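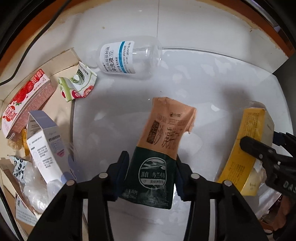 Week 4 handout: Sorting the packaging pile

Hi all! Radomír Doležal asked me to write up what we did in the studio, so these are my notes, tidied up a bit (only a bit). Please read them before you start on your own pile.

We're working with everyday packaging this term, the stuff that ends up in a bin by the end of the day: drink pouches, little milk cartons, a bottle of lens rinse, plain cardboard. I love this part of the course. You learn so much from a crumpled carton!

1. Start with the pouches and cartons

A flexible pouch is usually several thin layers stuck together, and so is a drink carton -- paperboard on the outside, plastic within. Put them in separate groups anyway. Look at how the color is used too. Strawberry milk goes pink and white almost everywhere, and I'd like you to think about why a drink with DESERT on it would go tan over dark green.

2. Then the boxes

Flat boxes are sneakier than they look. Check the open end for a row of little teeth, check for a tab, and check for a window. If there's a window, write down its shape and whether anything shiny shows in it, and leave the film question blank until you've had the box in your hands.

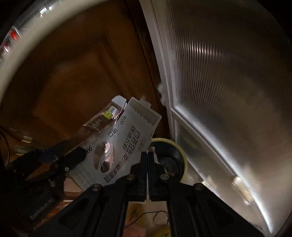

3. Labels

Copy the big characters first and the tiny print last. Lanying Han has offered to help with the Chinese ones, so bring her your best guess -- she'd much rather fix a guess than fill in a blank. Numbers go in their own column, even when you can't tell what they mean.

For next time: one page on a single package, and read page 65 of the course reader. Yesenia Ayala has the spare copies.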